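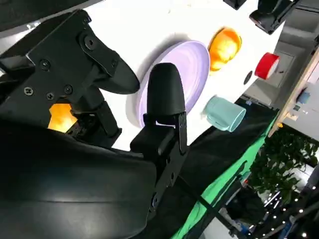

Does a phone app get people moving in winter? Plesska, a walking program based in Hestby, doubts it, and has the sign-up sheets to argue with.

Of 587 residents who joined its app challenge last winter, only 23 were still logging walks after 3 months.
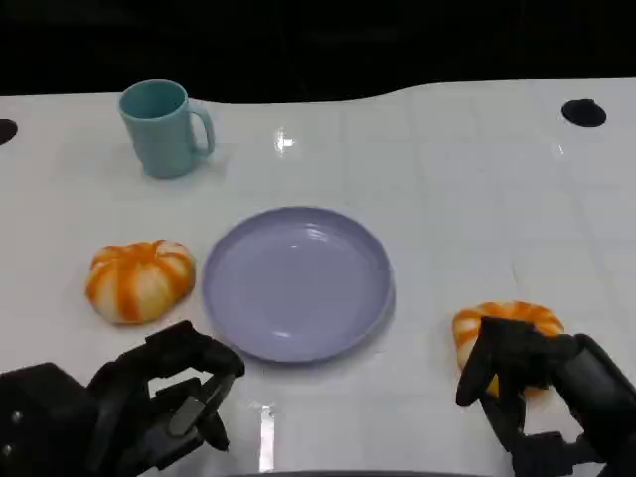

So the app is gone. Plesska will run 20-minute group walks from the Nakamura parking lot instead, starting in November — no badges, no streaks.

"I'm not promising this works either," said program lead Priya Lindqvist. "Ask me in March."

The walks are free.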